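Trarkerora bottle handling, README

Hi, and thanks for downloading this. It's the notes and recordings from our two-handed robot build at the Grerkside shared workshop. I'm Loukia Fragkou, I did most of the wiring and nearly all of the swearing, and I've tried to write down what I wish I'd known when I opened the folder again after a month away.

Last updated: Sunday, April 23, 2023

What's in the folder

There are 784 recordings, each one a single go at picking up a bottle, turning it and setting it down. We aimed for 1,000 and ran out of evenings (the left wrist cable went twice in December and that was that for a while). Every recording has its own folder with the head camera video, the joint positions for both arms and a little text file called notes. Do read the notes! Mogens Hjaltested typed most of them and he's much better than me at saying what went wrong.

Joint positions are saved 30 times a second. The video is meant to match, but in the older folders it drifts a bit towards the end, so line them up from the first movement and not from the file times.

Things that will trip you up

Left and right mean the robot's left and right. We got this muddled in the first batch and I've renamed everything since, but if you find one I've missed, please shout.

The grip values run from open to closed and they aren't forces. We never had proper force sensing in the fingers, so a squashy bottle and a stiff one can give you the same number. Edeltraud Mayrhofer has a half-finished script for guessing the difference and I'll add it when she's happy with it.

If you're running this on your own arms, start at a quarter speed. The wrists come round faster than you'd think, and both hands are on one bottle at the time, so a small mismatch turns into a big tug.

The turning stage

I'd start with this bit, as it's the most fun to replay. Both hands have the bottle and it's held level over the green board, and the wrists have to agree with each other. 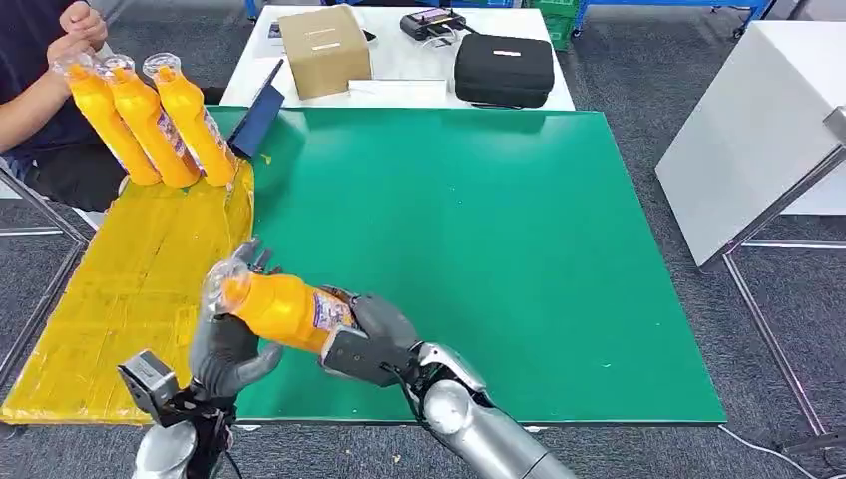
Two-handed hold, cap end in the left hand. Three more bottles stand caps up on the yellow board.

The label makes a handy marker for tracking, though a hand covers it in plenty of the recordings. I've had better luck following the orange body and working out the ends from there.

Still to do

Tidy the 5 folders marked "odd" (they play fine, the notes are missing).
Put the wrist bracket drawings somewhere sensible.
Swap the left wrist cable for the longer one Vangelis Kalogeropoulos found.

Use any of it as you like, just mention Grerkside if you publish something. Questions go to me or Mogens, and we usually answer after the Thursday session.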